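Clallisthorpe Pregnancy Support Line
Desk guide, section 2: Opening the line and taking the first call

Read section 1 first if you've never logged in. This one assumes you have a Dralico account and a headset that works.

Before you start

You need: your own login (not the shared one, shared one is gone), headset, the blue referral binder, water. Phone on silent. Door shut.

1. Log in to Dralico. Username is first name dot last name, all lower case.
2. Pick "Clallisthorpe evening" from the list. NOT "Prastdale evening". They sit right next to each other and look the same.
3. Set status to Away. Leave it there for now.
4. Plug in the headset. Wait for the green dot by your name.
5. Test call. Dial the desk number from your cell, answer it, say a few words, hang up. Delete the test from the log.
6. Read the handover note from the last shift. All of it.
7. Status to Available. Line is open.

Note: if the green dot doesn't show, unplug, close the tab, plug back in, open the tab again. In that order. Still nothing, use the desk phone and write the log on paper.

Caution: never forward the line to your own cell. Not even for a minute.

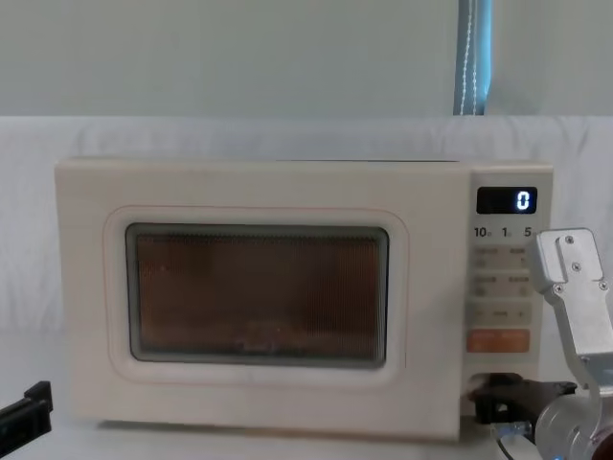
Eliseo Lozano

Taking a call

8 seconds of ringing before it rolls over to Prastdale, so be at the desk.

1. Answer with the line name and your first name only.
2. Ask if she's somewhere she can talk. If no, offer a call back and ask what number and time is safe. Ask if it's ok to leave a message. Tick the box yes or no, don't leave it blank.
3. Let her talk. You don't need a form open yet.
4. Ask what would help today. Could be a doctor, could be rent, could be how to tell her mom. Write it in her words.
5. Open the binder or the Referrals tab and give names and numbers. Read them out slow, twice.
6. Offer a follow-up call. Offer, don't push.
7. Close the call, fill in the log before you take the next one.

Note: fathers and grandparents call too. Same steps. Log under "Family".

Note: say what we are if you're asked. We're a pro-life line, we don't refer for abortion, we help with everthing else we can. Plain answer, then back to the caller.

Caution: no medical advice. No dates, no doses, no "that sounds normal". Bleeding, bad pain, or a fainting spell means hang up and call 911, and stay with her until she does it.

Caution: if she tells you about rape or violence at home, use the red page in the binder. Don't ask for details she hasn't offered. Page the supervisor once the call is over, whatever the hour.

Call length

Most run about 45 minutes. At 60 Dralico shows a yellow bar. It doesn't cut you off, ignore it if you're still needed.

Closing the line

1. Status to Away.
2. Finish open logs. Look for the orange tag.
3. Write the handover note. Callbacks at the top, with times.
4. Status to Closed. Check that the recorded message comes on, call it from your cell.
5. Log out. Binder back in the drawer and lock it.

Holiday hours in December are on a seperate sheet, ask Mohit Kushwaha. Login trouble, also Mohit. Sisodia desk staff use section 3 for closing, skip the list above.

Last changed October 16, 2021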